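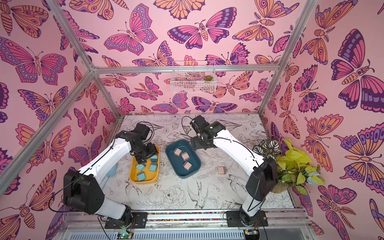

Sorting blocks into trays by colour

This is my favourite rainy-day tabletop game, and it needs next to nothing: a handful of small cubes in two colours and a tray for each. My friend Faith Mrema showed it to me one Thursday and I've been hooked ever since!

What you need

Two trays in different colours, with a bit of a lip so nothing rolls off
Small cubes in two pale shades (I like a soft teal and a pinky beige)
A clear table
A timer, if you're playing against the clock

Setting up

Put the trays side by side in the middle of the table, a hand's width apart. Decide which colour goes where before you begin. A yellow tray for the teal cubes works beautifully — the contrast makes a stray one jump out at you. I use a dark tray for the beige ones.

Scatter the cubes around the trays, well within reach. Leave a few between the two, as those are the fiddly ones.

How to play

1. Pick up one cube at a time, from above, by two opposite sides.
2. Hold it over the right tray and lower it in. No dropping!
3. Start at the far end of the tray and work back towards yourself, so you never have to reach over cubes you've already placed.
4. When the table is clear, check both trays for mix-ups.

Making it harder

Try it with both hands, one for each tray, moving at the same time. It's brilliant fun and much trickier than it sounds — my left hand always wants to copy my right. My best go with 20 cubes is 42 seconds. Kai Lammers plays a version where the cubes in each tray have to end up in a neat diagonal line, and I still haven't managed that one against the timer.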